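Can machines do the chores yet? Speaker notes

Start without the slides. Ask who has a robot vacuum, then ask who still owns an ordinary one. Expect the same hands. Wait for the laugh, then move on.

My position, so people can argue with it early: machines are very good at one chore done one way in one place. The trouble starts when you move the box.

Skukuvex story (two minutes, no more). Their brochure promised a folding machine for shirts. I watched it do 6 shirts at a trade show in November, all the same size, all laid flat by a member of staff first. Laying them flat is most of the job. I asked about socks and was given a pen.

Next slide. Kitting, meaning picking parts off a shelf and putting them together in a tray so that someone can pack or assemble them. Shop-floor people hear this and shrug. It's what you give the new starter on the first morning. Say what is in a typical lot: moulded covers, rods, metal discs, little boxes. Every one of them wants a different grip.
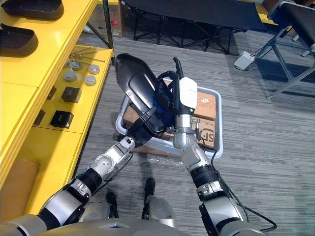
Stay on the shell shapes for a moment. A glossy curved thing has no obvious place to hold it. You or I would pinch the rim without thinking and shift our fingers if it slid. Two arms have to agree on who has it, and when to let go. Then there is clear plastic wrap, which I'd happily ban from every workshop in the country – it moves when you breathe on it and cameras hate it.

Figures, slowly. Panagiotis Petkov timed a kitting trial at Mwakyusa for me. The target was 500 trays. They logged 2497 separate picks and stopped at 200 trays when the shift ended. Don't say "failed". Do say that a person was standing next to it throughout, and that the person's wages weren't in the cost sheet.

Be fair here. Aníbal Taipe will be in the second row and will bring up Welo, whose arms load a dishwasher rack quite nicely. I've seen it and I was impressed. The rack was always the same rack, and the plates had been scraped. Let him have his say, then ask who does the scraping.

Questions to put to any supplier, Nultex included: What happens when it drops something? Who puts the parts out beforehand? Can I see an hour of it, uncut?

If time is short, drop the Skukuvex story and keep the figures.

Finish on the bet: dinner for anyone who can show me a machine that empties my shopping bags, eggs included, in my kitchen. The offer stands until next November. Then take questions, and repeat each one into the microphone for the people at the back.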